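Melnyk Trades Fair

The Melnyk Trades Fair is a yearly gathering of apprentices, trade students and working craftspeople held in the river town of Melnyk. It takes up two days every May and fills the old market hall, the school gymnasium next door and, when the weather is kind, a good part of the square between them. Visitors come to watch young people lay brick, bake bread, wire a panel, cut hair and mend engines, and a fair number of them go home having signed up for a course they had never thought of taking before.

Although it includes contests, the fair has always been a little shy about calling itself a competition. Its founding paper speaks of "a friendly showing of work," and that phrase is still printed at the top of every program.

Origins

The fair grew out of an open house at the Melnyk evening school, where students in the carpentry and sewing classes had long been in the habit of inviting their families in at the end of the spring term. Hélène Lachance, who taught pattern cutting there, thought it a pity that the parents of the carpenters never wandered upstairs to see the coats, and that the parents of the tailors never came down to see the staircases. She persuaded the school to put everyone in one room for an evening. The room was far too small, people stood in the hallway with plates of cake in their hands, and the school agreed to borrow the market hall the next year.

Other schools in the district soon asked for tables of their own. The neighboring town of Wolau sent its baking students first, and for several years the Wolau bakers supplied all the bread eaten at the fair as well as the bread being judged, an arrangement that older visitors still remember fondly. The Akeo Institute, a larger technical college farther down the valley, joined later and brought with it the metalworking and electrical trades, along with a need for much better power outlets than the market hall had at the time. New wiring was put in over one winter, and much of it was done by the institute's own second-year students under the eye of their teachers.

Program

The first day is given over to the showings. Each trade has its own corner, marked with a painted board hung from the beams, and the students work through a set task in front of whoever happens to be passing by. Tasks are kept modest on purpose, so that a visitor who stops for twenty minutes will see something get properly started or properly finished. Bricklayers build a short garden wall with one curved end. Hairdressing students work on family members and, now and then, on brave teachers. The students are encouraged to talk while they work, which some of them find harder than the work itself, and the schools now practice this with them beforehand.

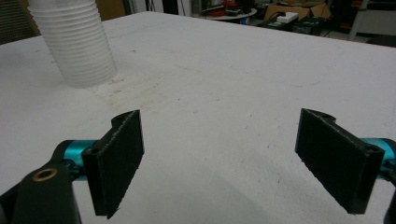 Gripper with two black textured pads over a white work surface.

The second day is quieter and belongs mostly to the contests and the hiring tables. Judges are drawn from local firms and from retired teachers, and they are asked to write each entrant a full page of remarks, whether or not a prize is given. These pages are much treasured. More than one bakery in the region has one framed behind the counter, kind words and scolding and all.

The afternoon closes with a shared meal at long tables, cooked by the catering students, and the handing out of awards. There are no cash prizes. Winners receive a hand tool suited to their trade, with their name and the year stamped or burned into the handle — a custom that goes back to the second fair, when a local hardware dealer donated a box of chisels.

Participation

The fair was small for a long while. By the time it had settled into its present form, 82 students were taking part from schools up and down the valley. The largest attendance on record is 1,729 visitors over the two days, a figure helped along by fine weather and by a railway excursion that happened to stop in town for lunch. Adult learners have been welcome from the start, and the oldest person to win a tool so far was a 52-year-old former bus driver who had retrained as an upholsterer.

Younger children are looked after too. A "try it" bench near the main door lets them plane a strip of pine, knead a small loaf or sew on a button, and they may keep whatever they make.

Organization

The fair is run by the Melnyk evening school together with its partner schools, each of which takes charge of its own trades. Lachance led it for many years before handing it on to Karine Thibodeau, a former student of hers who had once shown a winter coat there. Under Thibodeau the hiring tables were added, and employers were asked to bring at least one recent apprentice with them, so that students could ask plain questions of someone near their own age.

In a notice dated March 6, 2021, the organizers announced that the spring showings would be held online, with students filming their set tasks in their own school workshops. Judges sent their pages of remarks by mail. A few parts of that arrangement have been kept, among them the short films, which are now lent out to middle schools whose classes live too far away to make the trip.

See also

Akeo Institute
Apprenticeship
Evening school
Wolau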